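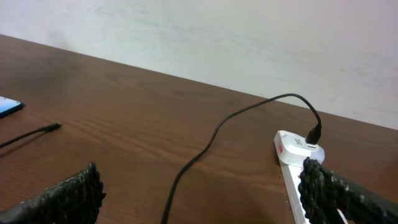

¿De dónde sale el dinero de una moneda local? De los propios vecinos, que cambian euros por cutares, uno a uno, y aceptan gastarlos en los comercios del valle.

Así me lo contó Áine Keogh, irlandesa de nacimiento y panadera en Pitero desde hace media vida, mientras me servía un segundo café que yo no había pedido (y que agradecí muchísimo). El Cutar empezó en mayo con 2,000 unidades impresas en papel grueso —preciosas, por cierto— y hoy circulan 4,000 entre la ferretería, la librería Dunne y el mercado.

Los euros entregados quedan guardados en una cuenta aparte, y quien quiera recuperarlos paga una comisión del 2 %. Áine lleva sus cuentas en una libreta de tapas azules: el mes pasado cobró 689 cutares y se los gastó casi todos en harina del molino Lellden.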